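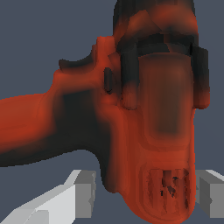

One reader wrote in to say I should quit complaining about my commute, because I picked the house and the house came with the road. Fair. I did pick it. Signed every page.

But I want to argue with the rest of the email, the part where moving out past the beltway is a trade you make once and then shut up about. Yard for time. Quiet for gas money. Done deal.

It isn't one deal. It keeps getting changed on you.

When we bought in Corthorpe the drive was 40 minutes. Long, fine, we knew. There was an express bus from the lot behind the grocery store, and that bus was half the reason we said yes. In July they cut it. A notice taped to the shelter, nine days warning, and a number to call. I called. The box was full.

So now there's two cars where we had one. Insurance on two. Tires on two. I added up what the second car cost us through the summer, just to keep it running and parked downtown, and got $3762. Nobody put that on the listing sheet.

And meanwhile the building goes on. Firkedness, the new section out by the water tower, is getting 527 houses. Same two lane road. One light. I've got nothing against the people moving in, I was them, I remember carrying lamps in from the car at midnight and feeling like we'd won something. But where do they think everybody is going to drive?

People say move back then. With what? Rents in our old neighborhood went up the minute we left, or it felt like that. And the kids have friends here. I like it here, most days. The tomatoes did great. I can hear owls.

Liking a place doesn't mean you lose your right to gripe about it. I'd say its the opposite, the ones who don't care aren't at the county meeting on a work night eating dinner out of a bag.

Put the bus back. Even two runs in the morning and two at night. Widen the road before teh next section opens, and if the county can't pay for it make the builder chip in.

I'll be at the next meeting. Leaving early, obviously, on account of the traffic.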